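Debashish Bhuiyan has been hanging gutters in Zutport for 30 years, and he still climbs up before he will talk price. I followed him one morning in September, mostly holding the ladder, while he cleared a downspout and told me all about his first winter at Losico, and I enjoyed every minute of it!

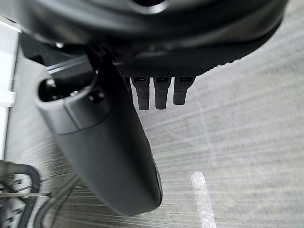 Three dark prongs, side by side.

His niece Nazma runs the office now - 259 homes on the books, and she seems to know every porch by heart. They send crews of 4, and a long ranch house keeps them busy for 6 hours or so, with a stop for lunch.

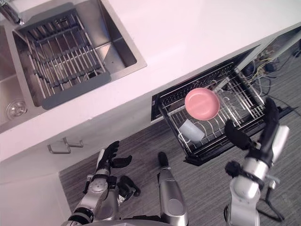
How often should gutters be cleaned?
Twice a year suits most houses, in late spring and again after the leaves come down. Homes under pine trees may need an extra visit.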